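Oficina de Escrita de Viagem
Apontamentos da sessão 2 — O lugar e a expectativa

Começo por onde ficámos em fevereiro, quando a maior parte de vocês me entregou textos sobre montanhas e quase todos usaram a palavra "majestoso". Não é crime, eu também a usei (e muito!), mas hoje vamos passar a sessão inteira sem ela.

O texto de partida é o do Bülent Kaplan sobre a subida ao Kilano. Leiam outra vez as duas primeiras páginas. O que me encanta ali é que ele demora a chegar: fala da camioneta, do pão que comprou em Akyol, das botas emprestadas que lhe apertavam o pé esquerdo, e quando o vulcão aparece finalmente, aparece pequeno, meio tapado por um armazém. Eu li aquilo e fiquei com vontade de fazer a mala — e o homem ainda nem tinha começado a subir.

Reparem na ordem das coisas. Primeiro o corpo (frio, fome, pé dorido), depois o que se ouve, e só depois a vista. A maioria de nós faz ao contrário, despeja a paisagem logo na primeira linha e fica sem nada para contar.

O segundo texto, da autoria de Ataberk Altıntaş, é mais difícil e sei que alguns o detestaram. São 30 páginas sobre a travessia do desfiladeiro de Nalard, e em metade delas chove. Dêem-lhe uma segunda oportunidade, por favor! A cena do barqueiro que se recusa a atravessar e fica a descascar uma laranja é das melhores coisas que li sobre esperar num sítio que não é o nosso.

Uma nota sobre adjetivos, que me perguntaram por e-mail. Podem usá-los, claro. O que peço é que cada um traga informação: "água castanha" diz-me que choveu a montante, "água linda" não me diz nada. 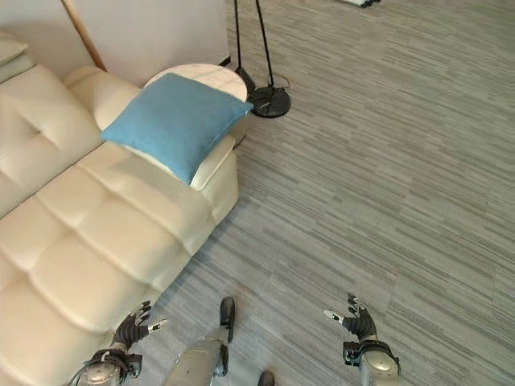
Voltando ao Altıntaş, vejam como ele trata o medo. Nunca escreve que teve medo. Conta os passos da ponte, engana-se, recomeça, e nós percebemos tudo. Experimentem isto com uma emoção vossa, de preferência uma que vos envergonhe um bocadinho — são essas que dão os melhores parágrafos.

Exercício para casa: escolham um lugar que vos desiludiu à chegada. O meu foi o lago de Genitz, que eu imaginava enorme e onde passei a primeira tarde amuada a olhar para uns patos. Escrevam 20 linhas, na primeira pessoa, sem dizer que ficaram desiludidos. Nada de pores do sol.

Entrega até 20 de abril, por e-mail, em ficheiro de texto simples. Quem quiser ler em voz alta na próxima sessão que me avise antes, para eu organizar a ordem das leituras. Tragam também o texto do Kaplan impresso, vamos riscar nele.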